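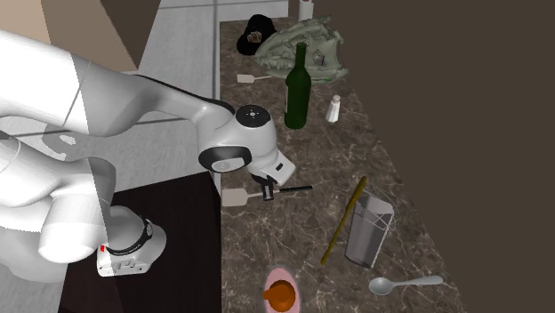
July 6, 2018

Sim bench, kitchen counter set. Notes for the equipment request, mostly for Naveed as he is writing the budget page.

Spent the morning on the spatula with the thin black handle. Approach is from above, fingers pointing down at the join between head and handle. Question for the money side is whether the two-finger gripper will do for the real cell or whether we need a second type. My view is start with the one and keep a line open for another in September.

Quotes so far:

Plostinero: gripper plus spare fingertips, 366 a set for the fingertips, which is steep. Delivery 9 weeks.
Jultbridge: fingertips 51 a pair, 8 weeks, no support contract. Need to ask whether they fit the same mount.
Talpur: have not replied. Keir to ring them again.

Thin things flat on a hard top are what wear tips out, so I would budget for spares from the start. The spoon and the wooden stick are the two I would plan around. Glass cup and wine bottle are a different matter, more to do with opening width. Check the width on both data sheets before we sign anything.

Counter for the real cell: no need to pay for marble. A cheap worktop offcut will do if the height matches the model. Props can come out of petty cash. Keir wants two of every glass item, fine by me.

Still not costed: guarding, the stand for the arm, mains work on that wall. Grotamis did the last lot of guarding and were slow, but the price was fair. Ask them anyway.

To do
Naveed: get Jultbridge mount drawing
Keir: Talpur, and measure the doorway for the stand
Me: rerun the spatula grasp with narrower tips, then the spoon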